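Akdale Simulation Laboratory
Workshop notebook, manipulation bench
September, entry begun 9:40 a.m.
Entered by the bench lead, Koltumix evaluation project

Purpose of entry. To record the working rules for simulated household trials as they now stand, and the points on which the written procedure was found to be unclear. Colleagues running the Lirneo batches are asked to read the whole entry before starting new episodes.

Status of the batch. The current set is planned at 2,000 episodes. Of these, 1,271 have been run and 731 have passed the log check. The remainder of the completed episodes are held until the start-state question in item 2 is settled. They are not to be deleted, renamed or merged with the earlier set.

1. Scene settings. Lighting, textures and furniture placement are fixed by the scene seed. The seed is written to the episode header before the first control step. An operator who changes a texture by hand must open a new scene version, even when the change is thought to have no effect on the task. Two versions were found last month under the same label, and the comparison between them had to be withdrawn. 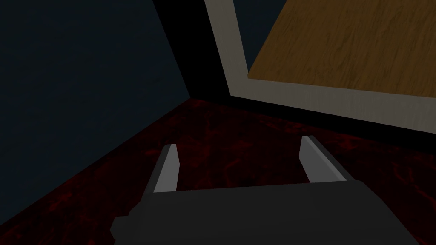
2. Start state. The procedure says that an episode begins "with the gripper ready." This wording is too loose and is replaced as of this entry. Ready now means that the fingers are open, that nothing is held, and that neither finger is in contact with any surface. The open, empty gripper over the dark red floor, with clear space between the fingers, is the condition to be matched so far as the fingers are concerned. Contact is to be confirmed from the contact log. Visual judgment is not accepted as evidence on this point, particularly in low light, where the shadow below the tabletop leaves very little to go by. The arm pose may vary within the limits already set in the task file.

3. Clearance near furniture. The minimum distance between any part of the gripper body and fixed furniture applies to the whole body, including brackets. Earlier notes measured from the fingertips only. Episodes scored under the old reading keep their scores but must carry the tag "tips only" in the results table. The Balogh planner reports both values, and the smaller one governs.

4. Articulated objects. Doors, drawers and handles are covered by a separate force limit, which is lower than the limit for free objects. The limit applies from the first contact until release, and it also applies to contact with the panel on which a handle is mounted. An episode in which the limit is exceeded is stopped at once and marked as a stop. It is not marked as a failure, and it is not repeated under the same number.

A handle is to be approached from a pose in which the fingers are already spread. Opening the fingers during the final approach is permitted only where the task file states so. The approach line should be recorded in the handle's own coordinates, as the world coordinates have proved hard to compare between scene versions.
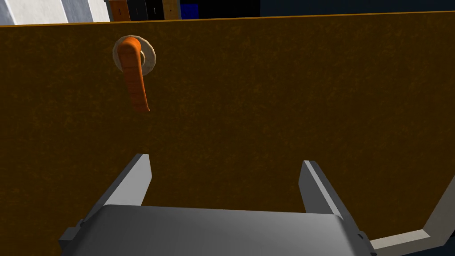 The question of lateral offset was raised again at the bench this morning. The present rule gives a tolerance in height but none from side to side, with the result that two operators may score the same approach differently. Until the procedure is amended, lateral offset is to be logged without being scored. A proposed value will be entered here after the next planner run.

5. Stops and resets. A stopped episode is reset from the stored start state. Resetting by driving the arm back along its path is not accepted, even when the final pose agrees. The reason for the stop is written in plain words in the comment field, and "operator error" alone is not sufficient.

6. Claims. Results from these scenes may be reported as simulation results only. No statement regarding safe operation near people may be drawn from them. Any slide, poster or report showing rendered views must say that the views are rendered, in the caption itself and in readable type.

Log check, midday. Step 1,820 of the long drawer episode shows a gap in the contact record. The file has been set aside. It is not yet known whether the gap arose in the logger or in the export, and the same episode will be exported a second time before anything is rerun.

Open points. Lateral tolerance for handles. Wording of the bracket clearance for the second gripper model. Whether the start-state rule should be applied to the held episodes by script or by hand. The script is preferred if it can read the older headers.

Added 4:15 p.m. It reads all but the earliest format. Held episodes in the readable formats may be checked from tomorrow.

Akdale Simulation Laboratory | Contact the bench desk | Copyright Akdale | Back to top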